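Unit 6: Repeat Patterns in Wallpaper and Printed Cloth

Reading before class: chapter 4 of the course packet. Bring a pencil, a ruler, tracing paper and one sheet of heavy drawing paper.

1. What a repeat is

A repeat is the smallest block of a design that can be copied across and down to fill a surface. Printers also call it the tile or the unit. The width of the repeat is limited by the width of the roll. The height is limited by the size of the roller, screen or block that carries the ink.

Two measurements are written on every pattern sheet: the horizontal repeat and the vertical repeat. Write them in that order. If the design has a half drop, note it next to the second number.

2. Types of repeat

Straight repeat. Each block sits directly beside and below its neighbor. It is the easiest to draw and the easiest to hang. Its weak point is that strong shapes line up in rows, and the eye finds the rows quickly.

Half drop. Each new column starts halfway down the one before it. Large flowers and birds are often set this way. More paper is wasted when it is hung, so the estimate has to be larger.

Brick. The same idea turned on its side. Each new row is shifted by half a block. Common in small prints and in children's fabric.

Tossed. Motifs are turned in many directions inside the block so that the cloth has no top or bottom. Useful for garments. Less common on walls, where most buyers expect an upright design.

3. Motif, filler and ground

Most pictorial papers have three layers. The motif is the main subject. The filler is the smaller material that joins one motif to the next, such as stems, twigs and leaves. The ground is the color behind everything, plain or textured.

Winter bird papers show the three layers clearly. The red-breasted bullfinches are the motif, the branches, leaves and pine cones are the filler, and the white dots belong to the ground.

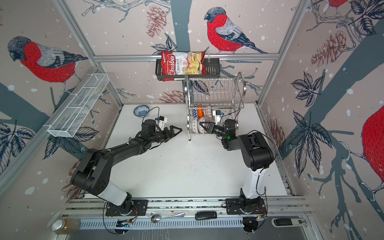
4. Scale

A motif should be judged at full size from the distance at which it will be seen. A bird that looks right on a desk may look heavy across a hallway. Tape a full-size tracing to the wall and step back before you settle on a size.

Large motifs are cut more often by corners, doors and windows. The designer cannot control where the cuts fall, but a good filler layer helps. If a bird is lost at a corner, the branch next to it should still carry the pattern.

Small motifs hide poor matching at the seams. They also turn into a flat tone from far away, and the color of that tone may not be the color of any single ink.

5. Worked example: the Hotoretti sheet

The Hotoretti sheet in your packet is a straight repeat with one large motif and two fillers. The block is 80 cm high. The wall is 2.5 m high, so each strip must be cut at four full repeats, or 320 cm, and the rest is trimmed off. Do the same sum for the Zatell sheet and bring your answer to class.

6. Color and direction

A small amount of a strong color will lead the eye. In a paper with red birds on a pale ground, the viewer jumps from red to red and barely reads the branches. Check these jumps by squinting at the design. If they form a straight line you did not plan, move or flip one motif.

Flipping also changes direction. Birds that all face left seem to travel. Mix the facing directions if you want the wall to sit still.
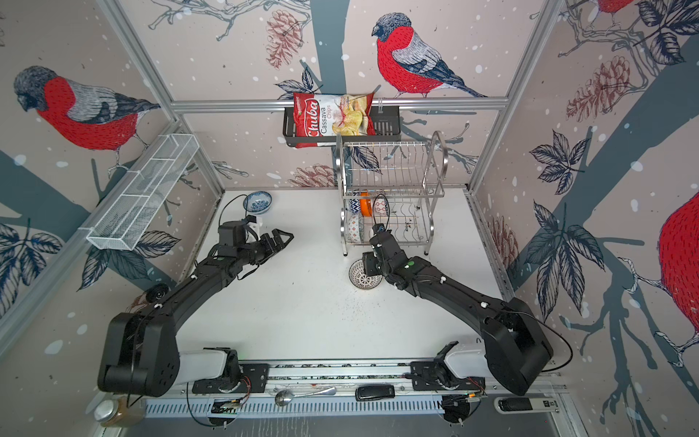

7. Assignment

Draw one block for a half drop, no taller than 10 inches, with one motif and at least one filler. Use no more than four colors, counting the ground. Trace the block and join the copies to show that all four edges meet. Write the two repeat measurements on the back.

Work is due at the start of the February review. Late work loses one letter grade.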